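Search posts
Enter keyword
Go

Thread on household automation, posted in pieces between other things.

1/ People keep asking me when a machine will put the groceries away. The usual answer is a date. I would like to give a list of sub-tasks instead, with a status next to each one.

2/ Finding an item in a mixed pile: mostly works. Naming it: works if the label faces up. Deciding where one wrapper stops and the next one starts: still bad. Two shiny packets of the same color, overlapping, get read as one wide packet more often than I'd like.

3/ Then the grasp. Two fingers are fine for a carton. A carton has flat sides and keeps them. A snack bag has whatever shape the air inside it has decided on, and the shape changes once you touch it.

4/ Twisted candy wrappers are worse. You can pick one up by the twist, but then the candy swings, and the placement error at the other end is bigger than the candy.
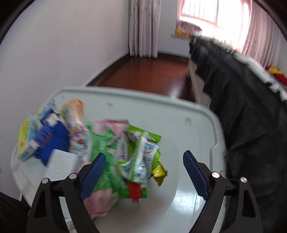 5/ Which brings me to clutter. Pulling the top item off a pile is one problem. Pulling it off without dragging its neighbor along is another, and most published success rates only cover the first. Read the footnotes – "success" often means "something left the pile."

6/ Foil is its own category. Depth sensors don't like it. Clear plastic is the same or worse: the sensor reports the thing behind it, and the planner sends the fingers there with full confidence.

7/ On our bench runs at Skendevura we score a pick as clean only if the neighbors stay put. On rigid boxes the clean rate is high enough that I've stopped logging it. On soft bags it took almost 22 seconds per item last time, retries included. A person takes 2 and is thinking about lunch.

8/ Someone will reply that suction solves this. Suction solves flat film with no seam. Put the cup on a crimped edge or a wrinkle and it leaks. We tried the Gronine cups, three sizes. The largest held best and also folded the bag in half.

9/ Shop floors are closer than kitchens. A stockroom can fix the lighting, the bin and the item list. The Distura line does restocking for boxed goods and I have no complaints about it. It is also never shown a bag of chips.

10/ At home you get none of that. Pink next to green next to silver, everything face down, a new brand every week. You can't retrain for each trip to the store.

11/ So, status. Boxes: yes. Bottles and cans: yes, slowly. Bags, one at a time on a clear table: usually. Bags in a pile: no. Small loose sweets under bags: no, and I don't have a good plan for it.

12/ What I would fund first is touch sensing in the finger pads. The camera is blind for the last part of the grasp – the fingers are in the way – and that is when the neighbor starts to slide.

13/ Next set of runs is in June. I'll post the clean rate by item type, failures included.

22 shares
3 comments

Related
Why our folding test still uses one towel
Mkhize bins: notes on wall height and reach
Dishwasher loading, part 2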